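The state posted its spring pheasant and quail survey summary this morning. I read through it over coffee and I'm putting my notes in a thread for anyone who hunts the Plitbridge side of the county. (1/13)

First, what the survey is. Drivers run a set route starting at sunrise, stop every mile, get out, and listen for two minutes. They write down every rooster they hear crowing and every quail whistle. Same routes every year, same weeks. (2/13)

It measures calling birds. It does not measure hens, and it can't tell you how the hatch went. The August brood counts are the ones to watch if you want to know about fall. (3/13)

Pheasant calls were up a little in our region and flat in the two regions south of us. Quail were down again along the river and steady on the uplands. Nothing in there surprised me after the ice we had in February. (4/13)

The route closest to me runs past the Stirkero wildlife area. I don't drive the survey but I walk there most mornings in May. Roosters were loud on the north half and I heard almost none south of the creek. (5/13)

South of the creek is where the brome has taken over. It mats down by midwinter and there's no room underneath for a chick to move. The north half was burned two springs ago and came back in forbs and bunchgrass. (6/13)

The area plan calls for burning 400 acres of the south half next spring if the weather lines up. It was on the plan this year too and the wind never cooperated. I would rather they wait than push it. (7/13)

A few people asked about the walk-in access program. The county gained 600 acres this year, most of it in one piece east of Plitbridge. It's old CRP with a shelterbelt on the west side. It should show up in the printed atlas in October, and the online map is usually a couple of weeks ahead. (8/13)

Please read the signs at each parcel. Some of the new ground is open for upland birds only and closes before the late deer season. The landowner can pull out after one bad year, and we have lost good ground that way. (9/13)
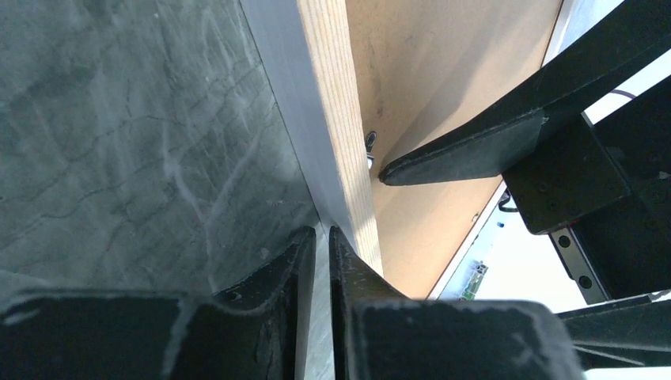 What I'd do between now and the opener: (10/13)
- Get the dog walking in the evenings now, before it cools off. Short walks, plenty of water.
- Check the pads after gravel.
- Pattern your gun with the load you plan to carry. I switched to steel for the public areas and had to open up one choke.
- Send in your harvest card from last year if it's still in the truck. They take them late.

On harvest cards, the return rate here is poor. The state mailed over 600 to hunters in our zone and the report says most never came back. It takes a couple of minutes to fill one out. Zero birds is a useful answer and they want those too. (11/13)

If you're thinking about driving a brood route in August, the regional office still has openings. You need your own vehicle and decent eyes. The Sisay route is 20 miles and takes most of a morning, and the Skalteck route is shorter but the road is bad after rain. Heavy dew is what you want, it pushes the hens and chicks out to the road edge to dry off. (12/13)

That's all I have for now. I'll add to this thread when the brood numbers come out, probably early September. If you heard quail anywhere west of the highway this spring, reply with the township. No need to give up your exact spot. (13/13)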